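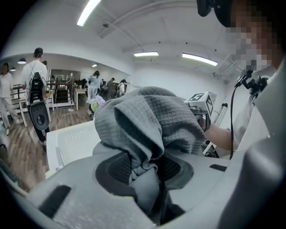 I switched to waffle-weave cloths in the kitchen last winter and I have been meaning to write down how it went. Before that I used flat microfiber, the bright kind that comes in a big pack, and a roll of paper towels that never lasted the week. The gray ones have the small square grid all over, and even bunched up the way this one is you can see the squares in the folds. That texture is the reason I bought them. The flat ones slid over dried-on oatmeal and I had to go at it with a fingernail.

I have 9 of them now. The first four came from a housewares shop called Workum that I pass on the way home, and the rest I ordered from Kermani when they had a sale. They are nearly the same gray, though the Kermani ones are a little thinner and dry faster. If I were starting over I would buy all thin ones. A thick cloth hung over the faucet at night is still damp at breakfast, and by the second day it smells.

What I do with them:

One for the counters, changed every evening. One for dishes, changed every other day, or sooner if there was fish. One on the oven handle for hands. The ones waiting are in the drawer under the kettle. Used ones go over the side of the mop bucket until they are dry and then into the wash with the towels. I used to throw them straight in the hamper wet and that was a mistake. One got gray-green spots that never came out and it is now the bike cloth.

Washing: hot, regular detergent, no fabric softener. I didn't believe the softener thing until I ran a load with it in November and the cloths just pushed water around the counter for two weeks. It took three or four hot washes to get them back. They also shrink. I measured one before the first wash because I was curious, and it lost roughly an inch on the long side. After that it stopped.

Folding took me longer to settle than it should have. I tried thirds, like the bath towels, and the stack fell over every time I opened the drawer. Rolling looked nice but took up too much room. Now it is in half, in half again, and standing on edge, so I can pull one out and leave the others alone. The weave is soft enough that they slump a bit. I put a Plulon bin in there, the short one, and that holds them up.

Oduor Gachanja asked in the comments on the sink post whether they leave lint on glasses. Yes, for the first couple of washes. Mine did until about the third one. I still keep a flat linen towel for the wine glasses and I don't see that changing.

Stains: tomato mostly comes out, turmeric does not. Coffee doesn't show much on gray. For grease I rub in dish soap before it goes in the machine and let it sit while I do something else.

I haven't bought paper towels since February, except one roll for bacon. Next I need to deal with the sponge situation.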